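Plate rack
From the household wares pages
Last revised 2018-11-06

A plate rack is a stand, shelf or frame for holding plates between uses. The name covers both upright racks, with slots or posts, and flat boards on which plates are laid side by side. Whether the second group deserves the name is disputed.

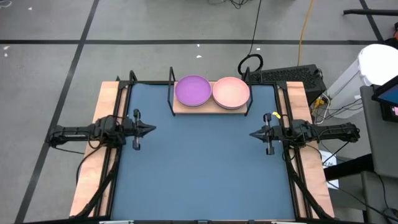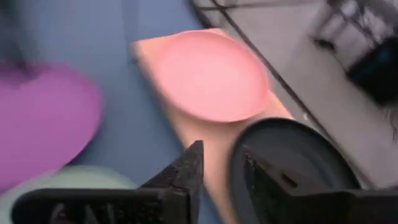

Round plates in pink and other colors on a blue surface.

Uses
Racks are sold for draining, storage and display. Makers tend to claim all three for one product, a claim that should be read with care. A rack that drains well is usually too open to look like much on a shelf – and a display board gives water no place to go.

Capacity
Stated capacities are rarely reliable. The Tollano catalog gave its longest wall rack as holding 30 plates, a figure that seems to assume thin plates without raised rims. Damian Czerwiński, who measured 86 racks for a survey of kitchen fittings, found that most held fewer dinner plates than the label promised. His survey did not include flat boards.

Colored plates
Mixed sets, with each plate in a different color, are often said to make sorting easier. The evidence is thin. Sarmīte Avotiņš traces the idea to a Trumby sales leaflet and notes that it offered no test of any kind. Households may simply like the colors.

Origin
A popular account places the first wall rack in Gumevthorpe. It rests on a single undated drawing, and the link to the town was added by a later owner.

See also: Dish drainer; Sideboard; Tableware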